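Version du 8 novembre 2023. Rédaction : Tove Vestergaard. Relecture : Hanne Hafþórsson.

# Entretien courant d'un chemin de desserte : bande roulante, accotements, ornières

La fiche s'applique aux chemins étroits à faible trafic, en enrobé ou en grave non traitée, du type de ceux du secteur Bultgate. Elle ne couvre ni la reprise de fondation ni les ouvrages de franchissement.

## 1. Matériel

- Râteau à feuilles et racloir à lame droite
- Pelle ronde, pioche, brouette
- Règle de 2 m et cale graduée
- Dame manuelle ou plaque vibrante
- Grave 0/31,5 (la référence Pelletier convient)
- Décamètre, craie, piquets

Prévoir une signalisation aux deux extrémités si le chemin reste ouvert pendant l'intervention.

## 2. Relevé préalable

Parcourir le chemin à pied dans un seul sens, en repérant les désordres par leur distance au point de départ. Sur Bultgate, l'origine est la borne 34. Un relevé tous les 200 m suffit en section homogène ; resserrer dès que la nature du revêtement change. Noter séparément le côté gauche et le côté droit.

## 3. Sections en enrobé

Le désordre le plus fréquent n'est pas dans l'enrobé. Il se forme en rive, sous les arbres : les feuilles et les brindilles s'accumulent, se décomposent, puis l'herbe s'y installe. Le bourrelet finit par retenir l'eau sur la chaussée.
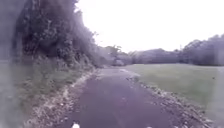

*Fig. 1. Section en enrobé. Dépôt de feuilles et de brindilles en rive gauche, plus large au premier plan.*

Mode opératoire :

1. Ratisser le dépôt libre vers l'accotement, jamais vers l'axe.
2. Passer le racloir le long du bord pour décoller la couche adhérente. Tenir la lame à plat afin de ne pas épaufrer l'arête.
3. Évacuer les matières à la brouette. Laissées en cordon sur l'accotement, elles reviennent à la première pluie.
4. Dégager le bord réel de l'enrobé et marquer à la craie les fissures de rive.
5. Contrôler à la règle que l'accotement n'est pas plus haut que la chaussée. Si c'est le cas, le déraser à la pelle.

Les branches basses se traitent hors période de nidification. Le passage d'août ne comprend donc que le ratissage et le dérasement.

## 4. Sections en grave

Contrôler d'abord la répartition des matériaux. Sous le passage des roues, les pierres migrent vers l'axe et les bords, et les fines remontent dans les traces. Une bande de terre lisse et légèrement creuse entre deux zones caillouteuses doit être relevée comme ornière, même peu profonde.
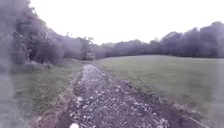
La rive côté champ demande une attention particulière. Quand le sol y est sombre et remué, la limite entre piste et prairie n'est plus lisible et les véhicules l'élargissent à chaque croisement. Planter les piquets avant toute reprise et s'y tenir.

Reprise d'une ornière :

1. Piocher le fond et les flancs sur quelques centimètres. Une grave posée sur une surface lissée ne s'accroche pas.
2. Ramener au racloir les pierres libres de l'axe vers l'ornière.
3. Compléter en grave 0/31,5 par couches minces, légèrement humidifiées.
4. Compacter chaque couche, en commençant par les bords.
5. Terminer avec un bombement faible vers l'axe et vérifier à la règle.

Ne pas combler avec de la terre végétale ni avec les produits de curage de la section 3.

Les grosses pierres isolées en surface se retirent à la main. Celles qui sont prises dans la couche se laissent en place, sauf si elles dépassent de plus de l'épaisseur de la cale.

## 5. Approvisionnement

Le dépôt Mosel livre par bennes jusqu'à 1 000 kg. Décharger sur une partie portante de la piste, pas sur l'herbe. Les quantités consommées sont reportées par section dans le registre Cilline, avec le côté traité et la distance à l'origine.

## 6. Contrôle

Repasser après une pluie soutenue. Relever toute flaque persistante, son côté et sa distance. Une flaque en rive d'enrobé renvoie au point 5 de la section 3 ; une flaque dans une ornière reprise indique le plus souvent un compactage insuffisant, à refaire depuis le piochage.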